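Callesine Robotics Open Day — we're looking for visitors
32 shares | 2 comments

Hello, neighbors! Our July open day is coming up, and we'd love 15 people to join us, try the simulator and tell us what was confusing.
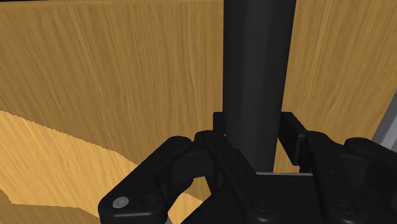
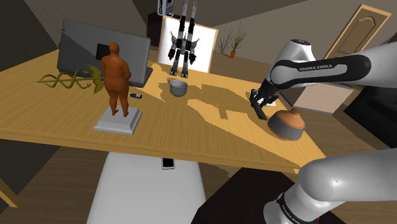

No experience needed — just curiosity and comfortable shoes. Your turn lasts 30 minutes, and Ama Ackah will be nearby for questions (she loves questions!). You must be over 16. Write to Fuseini Bonsu with your name and a time that suits you.

Comments
Kpodo: Can I bring my sister?
Vedik: Signed up, see you there!

Contact | © Callesine | Back to top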